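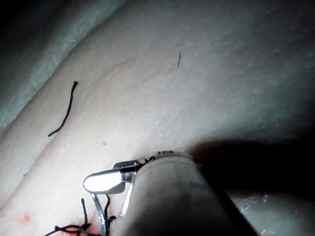 Tellico Black is a braided polyester thread for teaching and for handwork, which we wind in our own workshop in Badden since nine years. We sell it on small spools and on one large cone. Most customers ask first why we keep black as the main color when so many prettier ones exist. The answer is contrast. A short black piece lying in a soft curve on a pale, speckled ground is found by the eye at once, even when it is only a leftover with a little hook at the end. With the white and the natural thread our customers lose many such pieces, and they find them later in their sleeves.

Please note that Tellico Black is not sterile and is not a medical product. It is made for practice, for bookbinding, for leather and for repair of canvas.

## Sizes and packing

| Article | Form | Length | Packing |
|---|---|---|---|
| 811-S | Spool, fine | 57 m | carton of 24 |
| 811-M | Spool, medium | 57 m | carton of 24 |
| 811-K | Cone, medium only | 2,745 m | single |

The fine thread is the correct choice for curved needles and small stitches. The medium is stronger and a little stiffer, and it holds the first half of a knot better while you prepare the second half. If you are not sure, order one spool of each. We do not ask for a minimum quantity on spools.

## Wax

The thread comes dry. For leather and books we recommend to pull it two times over a block of Laur beeswax, which you can order on the same form. For practice of knots please leave it without wax. Waxed knots sit too easily, and the student learns a wrong feeling for the tension. 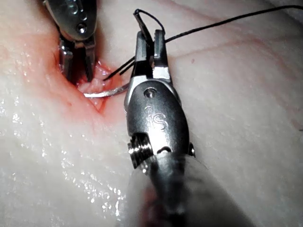 *Needle driver in brushed stainless steel, with "IS" engraved on the housing.*

## Care and storage

- Keep the spool in its bag and away from the window. Black becomes brown after a long time in sun.
- Cut with sharp scissors. A dull blade opens the braid and the end will not go through the eye.
- An open end can be closed with a flame, very short. Do it away from the work.
- Wash by hand, lukewarm. The color does not run, but in January we had one batch of 811-M which gave a little gray in the first water. Those spools have a green sticker inside the core and we exchange them without discussion.

## The Flikow stand

For the cone you need a stand, otherwise it falls over when it is half empty. The Flikow stand has a heavy foot and a guide arm of wire. It fits also cones of other makers if the hole at the bottom is wide enough. Spare guide arms are in stock.

## Orders and questions

Send your order to Wilma Ogilvie in the office. She answers also on Saturday until noon. For technical questions, for example about needles and which size goes through which eye, please write to Onyekachi Tamuno and add a short piece of your material if you can. Samples of both sizes are free, you pay only the postage.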